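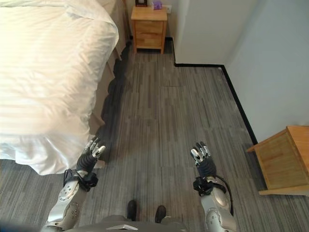 Leilani Yazzie asks that the duvet be squared before the skirt is checked, as the Kalden sheet puts the two steps in the opposite order. Her request is accepted for the Thursday session.

**Bed station, Room 2**

- White striped duvet: near corner hangs in folds toward the carpet. To be drawn up and smoothed by hand.
- Beige skirt: pleats to hang straight along the aisle side.
- Nightstand: both drawers to be closed — items on top stay in place.
- Aisle: clear to the wall before the bed is made.

Three trials are planned, with times entered in the Sikmont log. The revised order goes to Oyelaran for approval.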